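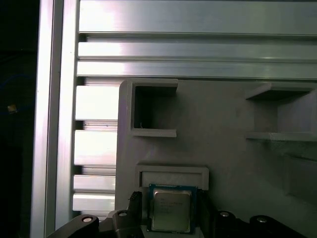 DERNSIDE, April - The processor is the smallest part to cross the bench at the Stirkalow refurbishing center, and the one Senthil Arumugam asks new staff to handle last. "People arrive wanting to start with it," he said in an interview at the center. "I would like them to spend time with the cases and the cables first."

Mr. Arumugam supervises the desktop line, which received 695 retired office computers last year from schools and public agencies in the district. Each is opened, cleaned and sorted. Processors that can be used again are set aside with the silver lid facing outward, so that the markings can be checked against the intake sheet.

The fixtures have changed under his supervision. Benches were formerly fitted with wooden racks, and the center now builds on aluminum extrusion, with gray panels mounted to the bars and pockets for parts in the panels. "The slots let us move a panel up or down in a few minutes," he said. "With the old racks we had to call the carpenter and wait."

He was less satisfied with the pockets. The first set was too shallow, and a later set, made to a drawing by his colleague Floris, was given a lower lip. "It was a modest change - a small ledge, really - but I had been asking for it since the winter."

Asked about cost, Mr. Arumugam said that a complete bench came to around 3000 dollars, including lighting. The center has requested funds for a second one and expects a reply before the summer intake, when another 200 machines are due from the Ratanaporn offices.

"We will take them either way," he said. "It will be slower with one bench."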